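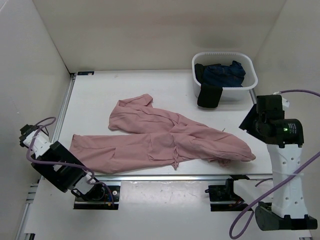 Photo: Donava Textile Handling

Progress report, garment folding and sorting work package
Submitted to the Pretari fund, May 8, 2025

The reporting period covered item intake, layout of the folding table and the first full set of long-sleeved garments. Work on trousers and bed linen has not started and remains scheduled for July.

Intake. The Itov depot delivered 126 garments in mixed condition. Each was logged by type, main color and fabric weight. Dark items are kept together and brought to the table in a white plastic basket, which stands at the upper right of the work area. Light and bright items are handled one at a time. A pink long-sleeved top, spread out crumpled on the white tabletop, is typical of the starting state used for this group: sleeves out of line, body bunched to one side, creases throughout.

Table. The white top and the three off-white walls were kept from the previous period. Pale garments are hard to tell from this background, and 18 of them have been set aside until a darker cover is supplied. Quiroga has quoted for the cover. The quote is attached as Annex B.

Folding. The long-sleeved procedure now has three stages - flatten, fold in the sleeves, fold the body. Flattening takes over 40 percent of the total time per garment. Most of the delay comes from sleeves that are folded back on themselves. Loose threads are noted on the log sheet but not trimmed. The stage order will be kept for the next period so that times can be compared.

Sorting. Dark garments draped over the basket rim were recorded as inside the basket in some logs and outside in others. The rule has been changed: an item hanging over the rim counts as inside. Earlier entries are being corrected.

Spending is within the approved budget. The only open item is the table cover, to be charged to consumables once the fund confirms the transfer between budget lines.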